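3.2 What families did with the holiday readers

I should say up front that I came to this part of the study with a bias. I grew up on series books, the kind where the same kid turns up in a new century or a new scrape every volume, and I assumed the families in Hekville would be the same way. Some were! But the borrowing slips told a messier story than the one I had in my head.

We looked at 565 loans from the Pugh Street lending shelf, all of them children's historical fiction with a religious setting, and I sorted each one by whether the child had already borrowed an earlier book in the same series. Huw Foulkes did the second pass on the sorting (he is far more patient than I am), and we talked through the ones where we disagreed. Most of those were sequels with no volume number on the spine, so you really can't blame a parent for starting in the middle.
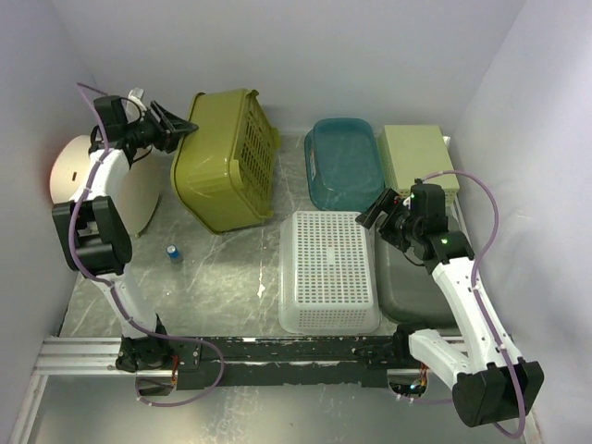

Figure 4. Two robot arms over a gray, marble-patterned work surface with containers and a small can.

The middle of a series is where a lot of kids start, by the way. I had expected book one to be the front door. For the Drendier readers, which follow one family through the festival year, children mostly picked up whichever volume matched the season, and then went forward or back from there, or just stopped. One mother told me her son read the spring book three years running and never wanted the others. I love that, but it makes a mess of any chart that treats a series as a staircase.

Parents' reasons were a mixed bag too. We talked with parents in 90 households, usually on the phone and usually right before supper, so the answers were short. Cover art came up a lot. So did print size, and whether the glossary was at the back or at the bottom of the page (people have strong feelings about this, and I now do too). Historical accuracy came up less often than I'd hoped, though the parents who did mention it could go on for a good long while.
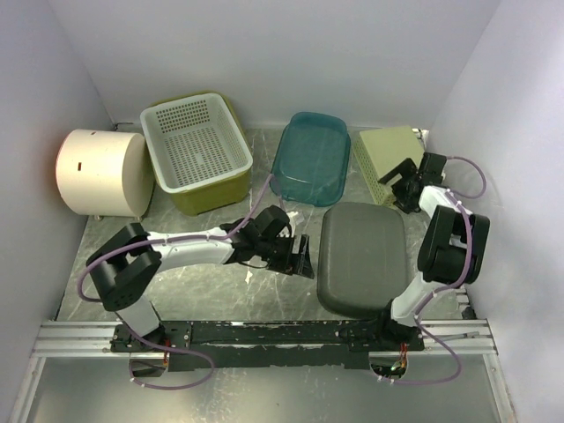 Did children who began with a later volume understand the story less well?
We saw no clear difference in their retellings, though they did mix up the names of side characters more often than children who had read the earlier books.

The retellings themselves were fun to collect. Each child, ages 8 and up, told the plot back to one of us in their own words, and I wrote down the bits they skipped. Travel chapters got skipped constantly. Food never did. In the Ukia books there is a long walk to the city that takes up most of two chapters, and hardly any child mentioned it, while the bread seller on the corner got whole paragraphs.

I'd be careful about leaning on this too hard. Pugh Street is one shelf in one town, and the person who stocks it has firm tastes. The loans from February are thin as well, which we come back to in Section 3.3 along with the books that were never returned.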